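In defense of the unfolded cloth
By Rhea Estrella
08/05/2025

When I moved from Fajardo to Pradton I brought with me a habit from my mother's house, and it took me many years to question it. Every piece of cloth was folded. Shirts and sheets, of course, but also the dish towels, the dusting rags, and the old pieces of T-shirt we used for shoes. My mother folded a rag in three and then in two, and she put it in the drawer with the fold facing her. If the fold faced the wall, she took it out again.

I did the same until last July. Then I stopped, and I want to write why I think more people should stop with me.

A cleaning cloth has a short and simple life. It wipes something, it is washed, it dries, it waits, and it wipes again. The waiting is the only part where folding can help, and I cannot find what the help is. A wrinkled cloth takes the crumbs from the table as well as a smooth one. The crumbs do not complain. We fold the cloth for the eye of a person who opens the drawer, and in most homes this person is the same one who folded it.

What I propose is modest. Take one basket, not too deep, with a hole in the front for the hand. Put it where the cloths are used. When a cloth is clean and dry, drop it in. That is the complete method, and I have now lived with it long enough to say that my kitchen did not fall apart. 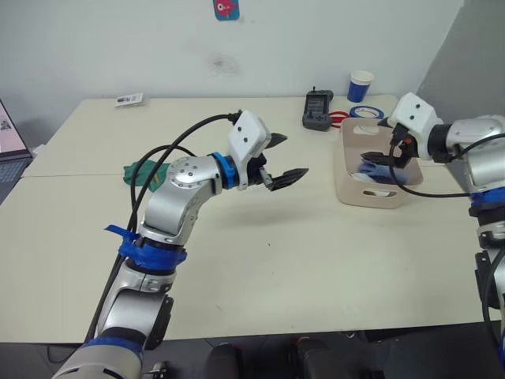
My neighbor Murray Hoani does not agree. He read an earlier version of this text, which I printed in 56 copies for our building newsletter in Coltden Street, and he wrote me an answer longer than the text. His main point is that order is one thing and you cannot cut it in pieces. If you let the rags go, he says, next you will let the towels go, and after this the shirts, and one morning you will go to work looking like a bed. He also believes that folding is a rest for the mind. He folds in the evening with the radio on, and he would miss it.

The second point I accept. If folding gives you pleasure, please fold, and I will not come to your house to stop you. But pleasure is a different argument from duty, and most people I know fold their rags from duty, a little tired, standing up, when they would prefer to sit.

The first point I cannot accept. I still fold my shirts. I fold them better than before, because I come to them with more patience. The sheets I fold too, except the fitted one, which defeats me as it defeats everyone. It seems to me that a person can know the difference between a blouse and a floor cloth and give to each what it needs.

There is one real weakness in my method, and I should be fair about it. A basket hides what is at the bottom. A cloth which was put in a bit damp can stay there and begin to smell, and you will find it when it is too late. So I let everything hang until I am quite sure, and every week or two I turn the basket over on the table and look at what I have. This takes less time than folding eight cloths. Sometimes I find a sock.

My mother visited us in July and opened the drawer where the rags used to be. It has batteries and string in it now. She looked at the basket, picked up a cloth from the top, and folded it in three and then in two. She put it back without saying anything — and I left it like that until somebody spilled the coffee.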